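Junio
Por Chukwuemeka Briggs

Lista de comprobación de seguridad e inspección – kit de manipulación de sobremesa Gristbridge, unidad en evaluación

Alcance. Revisión previa a la decisión de compra del kit Gristbridge, suministrado por Zulton para un brazo colaborativo ya instalado. El kit comprende la pinza, la placa de adaptación, el software de secuencias y el servicio de puesta en marcha. No se evalúa el brazo, que tiene su propio expediente. Estados posibles: conforme, conforme con observación, no conforme, no aplicable.

1. Documentación

1.1 Manual de montaje en español. Conforme. Falta el índice de pares de apriete, que aparece repartido entre dos capítulos.

1.2 Declaración de incorporación. Conforme con observación. La referencia de la pinza lleva un sufijo que no figura en la placa. Zulton ha confirmado por escrito que se trata de la misma pieza; solicitar documento corregido antes de firmar.

1.3 Evaluación de riesgos del integrador. No conforme. La entregada corresponde a una celda vallada. Nuestro uso es en espacio abierto, con puestos de trabajo cercanos. Debe rehacerse.

2. Fijación mecánica

2.1 Base del brazo. Conforme. Tornillería revisada con llave dinamométrica, marcas de pintura aplicadas al terminar.

2.2 Mesa de trabajo. Conforme con observación. Se admite la sujeción con mordazas de apriete rápido durante la evaluación. Para uso continuado, el proveedor debe ofrecer una fijación atornillada. Comprobar las mordazas al inicio de cada turno y tras cualquier parada por contacto.

2.3 Perfiles de aluminio y escuadras. Conforme. Sin holgura al empujar con la mano. Repasar los extremos de perfil sin tapa – el catálogo del kit las incluye y no han llegado.

2.4 Pinza. Conforme. Dedos sin grietas ni rebabas. Carrera completa en vacío, sin ruidos.

3. Cableado

3.1 Recorrido a lo largo del brazo. Conforme con observación. El mazo necesita más reserva en la muñeca. En la posición más recogida queda tenso. Se ha limitado el giro por software mientras llega el mazo largo.

3.2 Cables en el suelo y zonas de paso. Conforme con observación. Agrupar y cubrir los que crucen el acceso lateral.

3.3 Alimentación. Conforme. Protección diferencial probada con el pulsador de test.
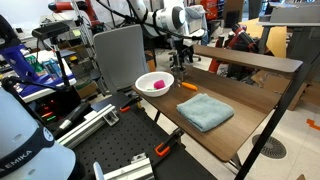 4. Zona de trabajo y entorno

4.1 Objetos de prueba. Conforme. El protocolo de Gristbridge pide piezas ligeras, sin vidrio y sin aristas. Los textiles se colocan doblados, para que el agarre empiece siempre desde una geometría parecida. Los recipientes deben ser de plástico.

4.2 Espacio libre alrededor de la mesa. No conforme. Hay que retirar las sillas y las cajas que queden dentro del perímetro antes de habilitar el modo automático. La distancia mínima fijada en nuestro procedimiento es de 700 mm desde el borde del tablero, y no se cumple en todos los lados.

4.3 Señalización en el suelo. Conforme con observación. La cinta naranja es aceptable como medida provisional. Debe cerrar el perímetro completo.

4.4 Soportes y trípodes. Conforme con observación. Verificar que ninguno esté al alcance del brazo en la trayectoria de retorno, además de en la de trabajo. Bloquear las patas.

4.5 Estante posterior de la mesa. Conforme con observación. El modelo de colisión entregado con el software solo contempla un tablero plano. Se ha añadido un volumen de exclusión para el estante; pedir a Zulton que lo incorpore a la configuración de fábrica.

5. Funciones de seguridad

5.1 Parada de emergencia. Conforme. Accionada en reposo, en movimiento lento y con la pinza cerrada. El rearme exige acción manual en los tres casos.

5.2 Detección de contacto. Conforme. Probada con probeta blanda. El umbral venía demasiado alto de fábrica y se ha reducido.

5.3 Comportamiento ante pérdida de tensión. Conforme. La pinza mantiene el agarre. La pieza no cae, pero tampoco se puede liberar sin la herramienta que se vende aparte.

5.4 Registro de eventos. Conforme con observación. De 3.253 ciclos registrados, 44 terminaron en parada por contacto. El registro no distingue entre contacto con la mesa y contacto con la pieza, lo que resta utilidad al dato. La versión Flokotska del software promete separarlos; sin verificar.

6. Servicio

6.1 Formación. Conforme. Una jornada, con parte práctica suficiente.

6.2 Repuestos. Conforme con observación. Juego de dedos a 437 euros, precio alto para una pieza de desgaste. Consultar la alternativa de Nwosu, compatible según su ficha, aunque el uso de dedos ajenos podría afectar a la garantía.

6.3 Asistencia remota. No aplicable. Nuestra red no permite la conexión entrante que requiere.

Resultado. Apto para continuar la evaluación en modo manual y velocidad reducida. Modo automático no autorizado hasta cerrar los puntos 1.3 y 4.2. Los puntos 2.2, 3.1 y 4.5 se trasladan a Zulton como condiciones de la oferta – sin respuesta escrita no se tramita el pedido.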